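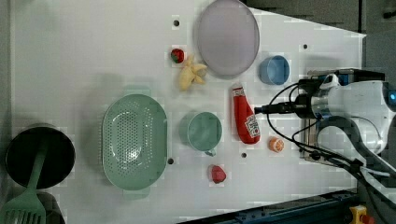
Open day at the Norkby field reporting center

Visit report, Mar 16, 2023

The Norkby center trains reporters, camera crews and local stringers who cover street clashes, raids and checkpoints. It is run by Jimmont, a press safety group, and opened its doors to outside newsrooms for the first time since October. The sign-in sheet listed 47 visitors. Most came from small outlets that send people out without a security desk behind them.

The program had three parts: incident logging, protective gear and medical response. Each group went through them in a different order. Ours began with logging.

Incident logging

Jimmont keeps a database of cases in which a reporter was hit, detained, or had equipment taken or broken. It held 140 entries on the day of the visit. An entry starts with a call or a message from the field and is marked "unconfirmed" until two separate sources agree on place and time. A source who was told about the event by the other source does not count as separate. Staff said this rule accounts for most of the delay between a first report and a published one.

Each entry has fields for location, type of injury, who the witnesses say was responsible, what each armed party on the ground has stated, and whether the reporter was marked as press. The last field has four values: vest, helmet, both, none. A separate field records distance from the nearest confrontation, in meters, with a note on who gave the estimate. Entries are never deleted. If a case turns out to be wrong it is marked "withdrawn" and stays in the count of reports received, but leaves the count of confirmed cases.

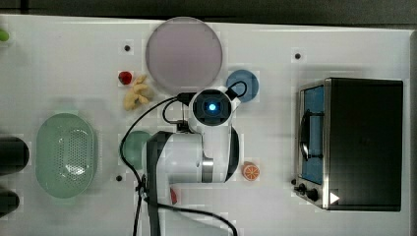 The weak point is the time stamp. Witnesses tend to give the time of a prayer, a school bell or a news bulletin, and the clerk has to convert it. The log now keeps the original wording next to the converted time, so that a later editor can check the step. The older entries have only the converted time and have not been corrected.

Protective gear

The gear session was led by staff from Indusine, which supplies vests and helmets to the center on loan. Visitors were shown how to read the label inside a plate carrier, how to check a plate cover for splits, and how to set the chin strap so the helmet does not ride up when the wearer looks down at a viewfinder. Plates that have been dropped on a hard floor are taken out of use until they have been X-rayed. The center has no X-ray machine and sends them to Llanos.

Loans run for the length of an assignment. The borrower signs for each item by serial number, and the form asks for blood type and one contact at the newsroom. Freelancers without a newsroom may name a relative. Several visitors asked about insurance for borrowed gear. At present the borrower pays for loss but not for damage taken in the field.

Much of the discussion was about marking. The center's advice is to wear large press lettering front and back at all times near a confrontation.

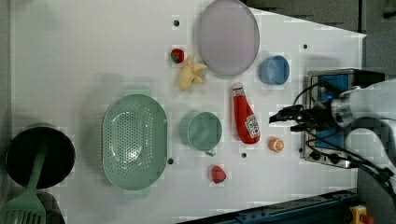 One visitor objected that the advice was too general, and that in some towns the lettering had drawn stones from one side and gas from the other. Crews there carry the patches in a pocket and decide on site. Staff replied that the log could not settle the matter, as it records whether a reporter was marked but has no figures for marked reporters who came home without incident. The point was written down for the next revision of the form.

Medical response

The last part was a tourniquet and head wound drill. Participants worked in pairs, first standing, then lying flat behind a low wall. For a head wound the instruction was to apply light pressure around the edges, keep the neck still and note the time of any loss of consciousness. The time was to be written on tape stuck to the vest. Few pairs remembered the tape.

Handouts were given out at the door. The loan form and the list of log fields can be requested from the Norkby office by any newsroom, in print only for now.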